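I have lived in four countries, and in each of them I had to learn again how to borrow things. It sounds like a small matter. I now think it is one of the bigger ones.

In Prellau, where I grew up, our building had 12 apartments and, I believe, one good ladder. It belonged to the Csizmadia family on the second floor. If you wanted it you knocked, you asked how the grandmother was, you waited for the answer, and then you carried the ladder down the stairs and tried not to scratch the wall. When you brought it back you carried also something small, some plums or half a cake. My mother was very strict about this. A ladder could not go home alone, she said.

When I moved to Grellport for work I bought my own ladder in the first month. I bought also a drill, a big soup pot, a folding table and a set of 60 glasses for a party that I gave one time. Everybody I knew did the same. I remember that I was proud of it. I did not need to ask anyone for anything, and this felt to me like being an adult.

Now I look at what is in my home, and most of it sleeps.

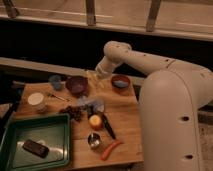
A tray, a bowl, a table: ordinary things, the kind every home has.

My neighbor Catríona Ní Bhriain does not agree with me about any of this, and I want to be fair to her. She says that borrowing is a pleasure for people who have time. She worked nights for many years. If she needed a drill, she needed it at three in the afternoon, when the neighbors were out, and she did not want to ask about anyone's grandmother. She says also that the person who lends is not always happy. Her family had the only car on their road, and her father drove half the village to the doctor and never said no, and he was tired all his life. I did not have a good answer for this. I still do not have one.

But I notice that she told me this story in my kitchen, and she was in my kitchen to return a cake tin.

I think we make a mistake when we count the cost of a thing only in money. The drill was cheap, I admit it. It cost me less than a dinner. What I paid besides was that for three years I did not know the name of the man across the hall. I had no reason to knock. To knock with no reason is very hard, at least for a shy person, and for a foreigner with an accent it is harder still. A missing drill would have been a good reason.

Last July a woman on our street started a list on paper in the window of the Fandon bakery. You write what you have and what you are willing to lend, and your door number.

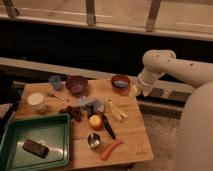 By the end of the summer there were 113 lines on it. Some of them were strange. One person offered a tuba. Another offered "patience with tax forms," and I have used this twice.

I am told there are now applications for the phone which do the same work, with a map and points and a rating for each person. I tried one. It was quick and polite, and the woman left the tent in a bag outside her door so that we did not have to meet. I returned it in the same way. The tent was very good. I could not tell you one thing about her.

Perhaps I am asking too much of a tent. My mother would say that I should have put some plums in the bag, and I did think of it, but there was no place in the application to say that they were there, and I was afraid they would go bad.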